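Thursday, September 22, 2022
My second week of looking after the grippers in Julberg.
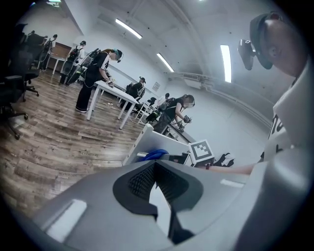 Gripper at desk 4

Today I cleaned the mesh in the opening and checked the marker on its small stand. It must stand upright, and on Tuesday's list it was noted as leaning. Kenneth Lamont says I should wipe it with a dry cloth only. I did it twice.

The jaw was closing too slowly – around 20 wipes of the rail and one new screw from the Riis box, and then it moved well. I wrote 14 on the card for the spring setting. In March it was 10, and Rónán thinks this was too soft.

The blue cable is still coiled on the desk. I asked for a clip for it.

My neck hurts from bending. Tomorrow I must order more screws and bring my own tea.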